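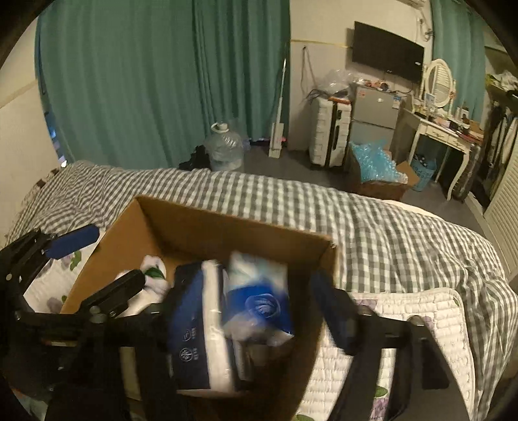

Selon Comfort Bonsu, on parle trop du dernier lanceur et pas assez de celui qui a lancé l'over d'avant, car c'est souvent à ce moment que le capitaine a déjà dépensé sa meilleure option. Cette remarque, recueillie pendant les entretiens préparatoires, a orienté la suite de notre analyse.

4.2 Le choix du lanceur dans les deux derniers overs

Dans la présente section, nous examinons comment les capitaines de la ligue Stomurard distribuent leurs lanceurs en fin de manche. La compétition réunit 8 équipes et se joue au format de vingt overs. Nous avons retenu 70 matchs, en écartant ceux qui ont été raccourcis par la pluie et ceux pour lesquels la feuille de match était incomplète. Pour chaque manche, nous avons codé les 2 derniers overs effectivement joués, ce qui donne un ensemble de 1714 lancers, balles larges et no-balls compris.

Le codage a été effectué avec le logiciel Celix. Pour chaque lancer, il enregistre le nom du lanceur, sa catégorie (rapide, médium, spinner), la longueur de la balle, le nombre de courses concédées et la situation du batteur en face. La longueur est la variable la plus délicate. Deux codeurs peuvent être en désaccord sur une balle qui tombe entre la « pleine » et la « bonne longueur », surtout lorsque le batteur avance vers elle. Dans ces cas, nous avons gardé la catégorie choisie par le codeur principal après un deuxième visionnage. Les yorkers manqués, qui deviennent des balles hautes à la taille ou des balles pleines sans rebond, forment une catégorie séparée.

Il faut aussi préciser ce que nous entendons par « lanceur principal ». Nous n'avons pas utilisé la réputation du joueur ni son salaire. Est considéré comme lanceur principal celui qui, avant le match, possédait dans son équipe le meilleur taux d'économie dans les cinq derniers overs. Cette définition est imparfaite en début de saison, quand les joueurs ont encore peu lancé, et nous avons alors repris les données de la saison précédente.

Deux manières de faire se dégagent. L'équipe de Welen garde presque toujours son lanceur principal pour le vingtième over, même si la manche semble déjà décidée. L'équipe de Msimang l'emploie de préférence au dix-neuvième over et confie le dernier à un lanceur plus jeune, ou à un médium qui varie beaucoup la vitesse. Les autres équipes se situent entre ces deux modèles, et leur comportement change selon le capitaine – ce qui rend difficile de parler d'une véritable doctrine de club.

L'argument en faveur de Welen est connu. Le dernier over est celui où les batteurs prennent le plus de risques, et un lanceur expérimenté supporte mieux cette pression. L'argument de Msimang est d'une autre nature. Si le dix-neuvième over est bien lancé, l'adversaire qui poursuit un total doit marquer davantage dans le vingtième, et le jeune lanceur dispose alors d'une marge. Dans la première manche, cependant, cet argument perd une partie de sa force : aucun total n'est encore fixé, et une course économisée a la même valeur dans les deux overs.
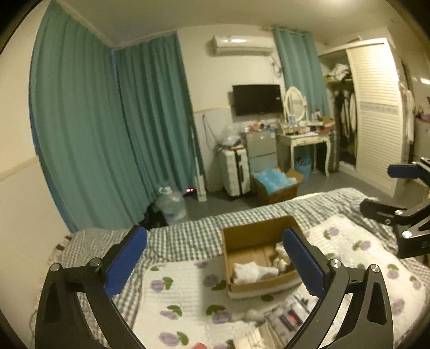 Un capitaine doit-il donc conserver son meilleur lanceur pour le vingtième over ? Cela dépend de la manche : nos données soutiennent ce choix lorsque l'équipe défend un petit écart, mais elles ne permettent pas de le recommander dans la première manche.

Figure 2. Carton ouvert posé sur un lit ; à l'intérieur, un tissu blanc plié. Drap à carreaux gris et blancs.

Nous devons toutefois rester prudents avec ce résultat. Le choix du lanceur n'est pas indépendant de l'état du match. Un capitaine qui se trouve en difficulté au dix-septième over fait revenir plus tôt son lanceur principal, et celui-ci n'est plus disponible à la fin, puisque le règlement limite chaque joueur à quatre overs. Les manches où un lanceur secondaire termine sont ainsi, assez souvent, des manches qui allaient déjà mal. Une comparaison simple des courses concédées attribuerait à ce lanceur un retard qu'il n'a pas causé. Pour cette raison, nous avons comparé seulement des manches ayant un nombre semblable de guichets restants et un taux de courses proche à la fin du dix-huitième over.

Le type de terrain intervient également. Sur les terrains à limites courtes, les médiums qui ralentissent la balle sont frappés par-dessus le côté jambe, et les capitaines les retirent vite. Sur les grands terrains, les mêmes balles produisent des réceptions dans le champ profond. La rosée du soir complique encore la lecture : les spinners tiennent moins bien la balle en seconde manche, et plusieurs capitaines nous ont dit qu'ils les utilisent alors le plus tôt possible. Nous n'avons pas de mesure directe de l'humidité. L'heure de début du match sert ici de substitut, ce qui est une approximation assez grossière.

Enfin, les entretiens montrent que la décision n'est pas toujours prise sur le terrain. À Welen, l'ordre des lanceurs pour les quatre derniers overs est discuté avant la rencontre avec l'entraîneur, puis modifié seulement en cas de blessure ou de changement important au score. À Msimang, le capitaine décide seul, parfois après une courte conversation avec le gardien de guichet, qui voit mieux que lui la trajectoire des balles. Nous revenons sur cette différence dans la section 5, où les décisions annoncées avant le match sont comparées aux décisions réellement prises.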